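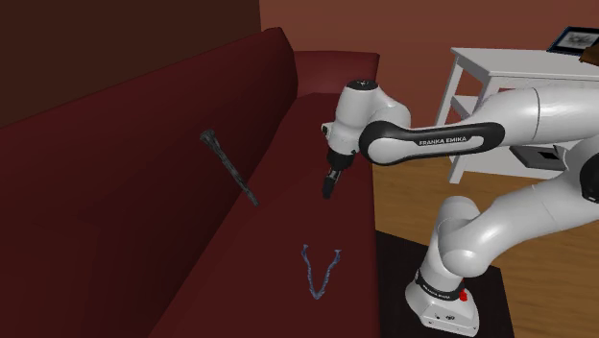

Samira Moussa

6 min read

We use cookies to remember your preferences and to see which pages people visit. Accept all / Manage settings

Buying a Secondhand Sofa: Your Questions Answered

I've been buying and selling used furniture in Tilstead long enough that friends of friends now text me from strangers' driveways, asking whether they should hand over the money. I love those texts! But the same questions come up again and again, so I've put my answers on one page, and I hope you'll forgive me if I wander a bit.

How much should I expect to pay?

It depends so much on where you live that I hesitate to say. The most I ever paid was $328, for a three-seater from an estate sale over in Erkilport, and I thought about it for two days first. Condition matters more than age to me. A well-built older sofa that has been sat on kindly will usually outlast a cheap new one, and the seller is often just glad to have the hallway back.

What should I look at first?

The frame, before you let yourself fall in love with the color. Lift one front corner a few inches off the floor (ask first, of course) and see whether the other front leg comes up with it fairly soon. If it stays planted while the whole thing twists, the frame is tired. Then sit in every spot, including the one the seller steers you away from, and lean on both arms. A little creak I can live with — a wobble I can't.

How do I check for bedbugs?

Bring a flashlight and an old plastic card, and take your time. Run the card along the seams, look under the cushions if they come off, and then tip the sofa and look at the underside, especially where the dust cover is stapled on. You're looking for small dark specks, pale shed skins, or the bugs themselves. If you see anything you can't explain, thank the seller and go home. I have walked away from some truly beautiful pieces and never been sorry for long.

Is a dark color a good idea?

I think so, mostly! Deep reds, navy and forest green are forgiving about coffee and everyday wear, though they do show light pet hair and can fade if they sit in a sunny window. Pull up a cushion, or look at a bit of fabric that's usually hidden, and compare it with the top. If the difference bothers you in the seller's living room, it will bother you more in yours.

Can I get rid of an old-house smell?

Often, yes. Vacuum thoroughly, sprinkle on baking soda, leave it overnight, vacuum again, and open the windows for as many days as the weather allows. I like to do this in May. Heavy cigarette smoke is another matter, and so is cat urine that has reached the padding. I've tried everything on both and I no longer buy either.

Will it fit through my door?

Please measure! Measure the doorway, the hall, any turn in the stairs, and the sofa's height, depth and diagonal. Check whether the legs unscrew. My cousin's sofa spent 10 days on her porch under a tarp while she waited for someone who could take off a banister.

Should I ask for a lower price?

Politely, and once. I usually say, "Would you take a little less if I pick it up tonight?" and then I stop talking, which has never come easily to me.

Comments

Toivo Toivonen
The corner-lifting test saved me from a bad one last weekend. The other leg didn't budge at all. Thank you, Samira.

Atieno Muriithi
Do you have any advice on sleeper sofas? I'm looking at one but it weighs as much as my car.

Samira Moussa
Atieno, open and close the bed twice before you pay, and bring two strong friends!

Lawal Nwosu
I'd add that you should ask what the cushions are filled with. Replacing the foam in mine cost more than the sofa did.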